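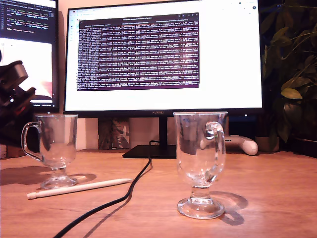 Sore neck and scratchy eyes by mid-afternoon when working from home – what should I change first?

Asked by Rukhsana Abbasi, 14th March
Viewed 2832 times
Tags: home office, posture, lighting, glasses

Hello everyone, and thank you in advance for reading, because I know I go on a bit. I've been working from home full time since the fall, doing bookkeeping for a small chain of garden centers, and for the first few months I was thrilled. No commute, my own kettle, the cat on the windowsill. Then after the holidays I started getting a stiff neck on the right side, mostly up under the skull, and by three in the afternoon my eyes feel like I've been swimming with them open. By dinner I'm not much company.

My setup is pretty plain. I have a Stosasby desk, the fixed-height one, which I bought secondhand from a lady in Perkmont and which I do love. The chair came from Hviid, and it goes up and down but the arms don't move. One monitor, not a laptop. The window is behind me and a little to the left, and in the late afternoon there's a bright patch on the screen that I've been dealing with by leaning over to one side. (Yes, I can hear it as I type it.) In the evening I have the ceiling light and nothing else.

I wear progressive lenses and have for years. My last eye exam was a while before I started this job.

My husband thinks I should get one of those standing desks and my sister thinks I should get a new pillow. I'd rather not spend a lot until I know what I'm fixing. If you've been through this, what did you change first, and how long did you give it before you decided it was working? I'm 5 foot 3 if that makes a difference.

Petronella Masilela
Accepted

Oh Rukhsana, I could have written this myself! I did payroll from a spare bedroom for 12 years and I made every mistake going, so please take this as one sore neck talking to another.

The words that jumped out at me were "progressive lenses." With progressives, the part of the lens that's good for computer distance is a narrow strip somewhere below the middle, and if your screen is at the height all the posters tell you (top of the screen level with your eyes), you end up tipping your chin up all day long to find that strip. You won't notice you're doing it. Your neck will. The usual advice is written for people who don't wear them, and it sent me in entirely the wrong direction for the better part of a year – I kept putting more books under my monitor and wondering why I was getting worse.

So before you buy a thing, try lowering the screen. Drop it as far as the stand lets you and tilt the top away from you a little, the way you'd hold a magazine. Then sit back, close your eyes, let your head settle wherever it wants to be, and open them. If the line you're working on is clear without moving your head, you're close. If you catch your chin creeping up, go lower still.

Next, call and book the eye exam, and when you go, take a measurement with you. Have your husband hold a tape from the bridge of your nose to the screen while you're sitting the way you really sit and not the way you sit when someone's measuring you. Ask about a pair made for that distance. They're often called office or computer lenses. Mine live on the desk and never leave the room, and if I had to pick one change out of everything I've done it would be that one. They weren't cheap, I won't pretend, though mine were plain frames and I've had them a good long time.

Now the window. Leaning away from the glare could well account for the one-sidedness. Can you turn the desk so the window is off to your side? I know that's a Saturday job with everything unplugged. If the room won't allow it, a plain light-colored shade pulled down when the sun comes around will do nearly as much. For the evenings, a small lamp on the desk pointed at the wall or your papers, never at the screen. I have a little Plamonico with a bendy neck that's been knocked off more desks than I can tell you and it still works.

At 5 foot 3 at a fixed-height desk, I'd also bet that either your shoulders are up around your ears or your feet aren't flat. Raise the chair until your elbows are level with the desktop, then put something under your feet. A proper footrest is nice but I used a box of printer paper for two winters.

How long to give it: I'd change one thing and leave it a week. I know that's slow. When I changed three things at once I had no idea which one to thank, and then I moved house and had to start over.

If you get any tingling or numbness down the arm, or headaches that are new for you, please go see your doctor and don't wait on any of this. And do come back and tell us how you get on.

Comment from Rukhsana Abbasi: The chin thing!! I sat down just now and watched for it and I'm doing it constantly. I've lowered the screen as far as it goes and booked the eye exam for April, which was the first they had. Thank you so much, I'm off to find a box for my feet.

Comment from Parveen Minhas: Seconding the separate pair of glasses. My optician had never mentioned them until I asked.

Daniyal Bangash

get a standing desk. had mine since last year and no problems. also drink more water

Comment from Petronella Masilela: I'm glad it's worked for you, Daniyal! I'd only say that with progressives she'd have the same trouble standing up if the screen's too high.

Atif Kakakhel

Petronella has covered the furniture very well, so I'll stick to the eyes and the breaks, where I have some experience of my own stubbornness.

Scratchy eyes late in the day are very often dry eyes. We blink a lot less when we're concentrating on small print, and I imagine columns of numbers are about as bad as it gets. I was told to look at something far away every twenty minutes for twenty seconds, and for months I nodded and didn't do it. What finally helped was tying it to something I was doing anyway. Every time I finish with one supplier's file I look out at the neighbor's tree and blink slowly a few times before I open the next. It feels silly for a couple of days and then it doesn't feel like anything.

Look for a heating vent as well. Mine was blowing straight up past the desk into my face all winter, and a cheap plastic deflector from the hardware store sorted it out. Plain lubricating drops were fine for me, but do ask the pharmacist which ones, especially if you're going to use them daily.

Make the text bigger, too. I resisted this one out of pure vanity. In most programs you hold Control and press the plus key, and spreadsheets have a zoom slider down in the bottom corner. You'll see fewer rows at a time and you'll scroll more, but if you've been poking your head forward to read, you'll stop. Turn the brightness down in the evening until a white page looks like a sheet of paper in the same room.

As for your sister's pillow – she may have a point, if you wake up stiff. If you wake up fine and it builds through the day, I'd leave the pillow alone for now and look at the desk.

Comment from Rukhsana Abbasi: I wake up fine, so she'll be disappointed. There's a vent right beside my left foot, I'd never given it a thought. Deflector going on the shopping list.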